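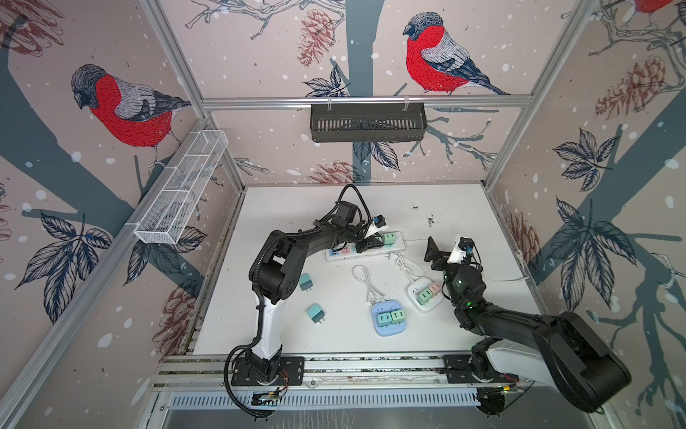
The charger bench at Bruvstead with its bullfinch walls. White strip on the table, baskets up top.

Charger swap bench opens at Bruvstead, 50 plugs gone in first session

Old wall chargers are getting a second go at Bruvstead. The swap bench opened in April in the back corner of the Brutard building and by noon 50 chargers had gone home with somebody new. Another session is planned for next month, same corner, doors at 2 in the afternoon.

The idea is simple enough. Bring the chargers you don't use. Take one you need. Phones get replaced, the plugs stay in the drawer, and then the one you want is missing on the night before a trip. Shiuli Cassim started collecting them last fall, in a shoebox under the front desk, and had 100 by the time the bench was ready. No cords in that number – cords are a separate headache and will get their own day.

Of the 100, 13 were pulled before opening. Bent prongs mostly, a couple with cracked housings, one that smelled burnt and went straight out the door. Those go to the county drop-off for small electronics. The rest were wiped down and sorted by size.

Scuffs are fine. Cassim says people keep apologizing for handing in a charger with a few specks or a chipped seam and they really don't need to. Loose prongs, a rattle inside, any browning near the metal – that's a no, and it gets set aside without argument.

The walls have had more comments than the chargers, it must be said. They're papered in a winter forest print, pale pink behind slate gray trunks, pine cones, little white snow dots, and big red-breasted bullfinches. The paper was end-of-line stock from Ng, the home goods store two doors down. Cassim wanted plain white. She was outvoted and now says she likes the birds, the big one on the left in particular. One visitor spent most of the morning asking where to get a roll. There isn't one, sorry, that was the last of it.

Storage hangs up off the table. A white wire basket on the left, long, with dividers, and a black slotted one at the back. Sorting system still being argued over. First plan was by plug type, second plan was by color, and neither survived the opening rush.

The strip is the part people remember. White body, colored sockets – blue with the USB ports, then pink, teal, yellow, and pink and teal again. Color turned out handy when giving directions. "Try it in the yellow" is faster than counting along. It is a Silex according to Cassim, bought with money from the winter bake sale, and it stays at the bench. Two people have asked to borrow it allready.

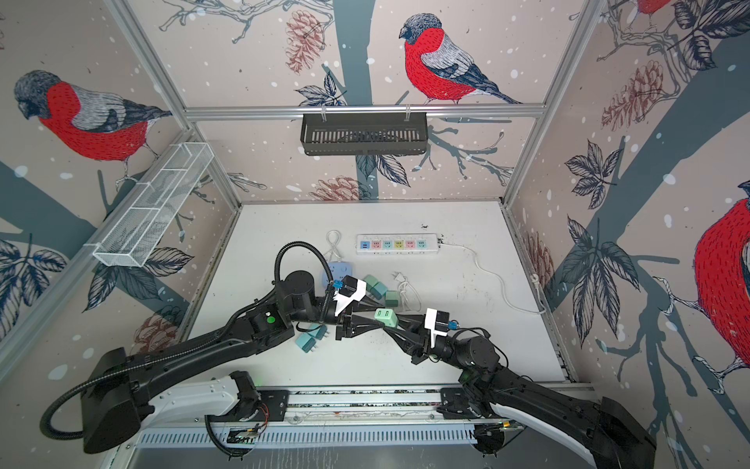 Hashini Herath wants the strip up off the table altogether, fixed at hand height, so that people can press a plug in straight and don't have to lean over it. She also thinks the cord should run along the back and down, well clear of elbows. Both points were raised at the opening and both are down for discussion before the next session. Cassim is in favor of the cord, less sure about the mounting, as the strip slides around if it is not held but is easier to wipe when it comes away.

Herath also asked about labels. Chargers look alike, she pointed out, and a small block that fits a strip nicely may still be wrong for the device waiting at home. Output is printed on the housing in tiny gray type that hardly anyone can read without a flashlight. So – labels are coming. A dot of tape with the number in marker. If you have old chargers at home and decent eyesight, writing the number on a piece of tape before you bring them in would save a lot of squinting.

House rules for now, subject to change:

Wall chargers only. No cords, no laptop bricks, no power banks.

Unplug it at home and let it cool before it goes in a bag. Sounds obvious. One came in warm.

Take what you need. You don't have to bring one to take one.

Kids welcome with an adult. Hands off the sockets please.

No drop-offs outside sessions. A bag left on the step in the rain is a bag that goes in the trash, and that has happened twice.

Matching sets go fast. A batch of little cube chargers, two-tone, pale aqua with a darker teal band at the plug end, drew the most interest of anything on the table. Two flat prongs, small enough to sit next to each other on a strip without blocking the neighbor. The big old black blocks are a harder sell. They work, they just take up two spaces, and most of what was left at closing was those.

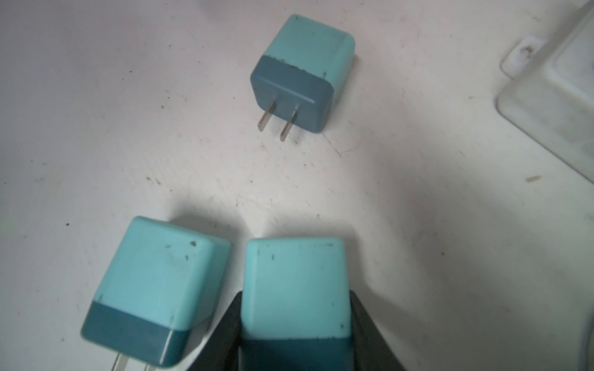

Aqua and teal cubes on the bench. Specks and small chips are ok, bent prongs are not.

The table itself could use some attention. White top, shows everything, dark specks and smudges that a dry cloth only moves around. A scrub is down for the week before the next session, with something stronger than dish soap. Anyone who has got marker off a white tabletop and lived to tell about it, the front desk would like your method.

Beyond that, a repair morning has been talked about for later in the year. Lamps, radios, toasters if somebody who knows toasters turns up. Nothing fixed. Herath has offered to draw up a list of what could sensibly be looked at and what should never be opened on a table with people standing round it. Microwaves are at the top of the second list.

A request to run the bench weekly has been turned down for now. The building is booked most mornings, and sorting between sessions takes longer then anyone figured. Monthly until summer, then a rethink.

Chargers for the next round can be handed in at the front desk during a session or while the desk is staffed, mornings only. Put them in a paper bag with your name if you want the bag back. Ask for Shiuli.

Correction: an earlier version of this item said the wallpaper birds were robins. They are bullfinches. Thanks to the several readers who wrote in, some of them at length.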